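Home | Features | Reviews | Back issues | Subscribe
Search this site... Go

Kitchen hands: an afternoon at the Bravine open day

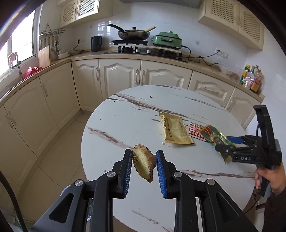 I got to Bravine late, coat still on, and the talk had started. Two rooms, one kettle, more visitors than chairs. The firm makes nothing you can buy yet. What it does is teach machines to handle food, and the teaching is done by people, in kitchens, holding grippers in their hands. Long hours of it. Pick up, turn, put down, again. The kitchen demo is the one everybody crowds round, and you can see why when a bit of ginger is held upright between two ribbed blue pads, cut face showing, over a round white table. Skin on, knobbly, one end going down to a point. Try describing that shape to a machine. You'd give up and show it, and showing it is the whole idea.

Lorraine Bainbridge runs the open days and most of the sessions too. Quick talker. Used to teach catering, spent years telling sixteen year olds how to hold a knife, and she says the job hasn't changed as much as her old collegues think. "You learn what your hands know by having to do it without them," she told us. Then she handed me the gripper.

It's harder than it looks. Much harder. You squeeze, the jaws close, and for the first few goes your brain insists the tips are nearer than they are. I knocked a packet sideways. Missed completely on the next try. A boy of maybe twelve had gone before me and done it clean, which did not help.

What you lose is feel. With fingers you know straight away if a thing is slipping. Through the tool you get a faint push back in the handle and that's your lot, so you start watching instead, really watching, where the edge is, which way the weight wants to go. Bainbridge says new people always grip too hard. Then too soft. After a day or so they settle.

The aim is 1000 good goes at each task before anyone tries to train on it. Good meaning no drops, no long dithering, hands out of the way. Ginger was at 107 when I visited. It will be a while.

Why ginger? I asked. Because it's awkward, was the answer. No two pieces alike, no flat side you can rely on, and once it's cut you've a rough surface and a smooth one on the same lump. Packets are awkward too, in another way. Shiny, crinkly, they shift about and lie over each other. A machine that's only ever met neat boxes has a bad time in a real kitchen, and Bravine wants real kitchens. Crumbs and all. They don't wipe the table down for every go, and Bainbridge was quite firm with a visitor who offered.

Through to the second room for the other half, which is Morninen. That's the name of the arm, not a person, though I spent the first 10 minutes thinking it was somebody's surname. Morninen is the thing that's supposed to learn from all this. On the day it moved a sponge from one side of a tray to the other, very slowly. Stopped. Thought about it. Moved it back. Big round of applause from the front row, some of it from staff.

Second run it dropped the sponge. Nobody seemed bothered. The engineer at the laptop typed something, shrugged, started it up again. I liked that more than the applause if I'm honest, I've been to slick demos where everything works and you come away knowing nothing.

There were grumbles. A woman behind me wanted to know who'd lose work over it and got a longish answer about care homes and people who can't chop their own veg any more. She wasn't satisfied and said so. Fair enough. Bainbridge said the question comes up every time and she'd rather it did. The cost question got an even shorter reply: too much, at present. A man in cycling gear asked if it could do onions. Not yet.

The partner on the hardware side is Ivanyshyn, a small outfit with a workshop on the same estate, and they had a bench of jaw pads out for poking. Soft ones, stiff ones, ribbed, smooth. The ribbed sort do better on anything with skin, they reckon. Smooth for cups. I'd have stayed longer there but they were packing up by 4 and somebody wanted the bench.

Tea was in paper cups. Biscuits gone.

I had one more go before leaving. Queue had died down. Got hold of the lump first time, turned it, set it back down without it rolling off. Bainbridge said it was too slow to count but not bad. I'll take not bad.

Next open day is in September, 2 sessions, booking through the Rarska centre's front desk. Wear short sleeves, cuffs catch on the handle.

Contact us | Copyright Rarska Magazine, all rights reserved | Back to top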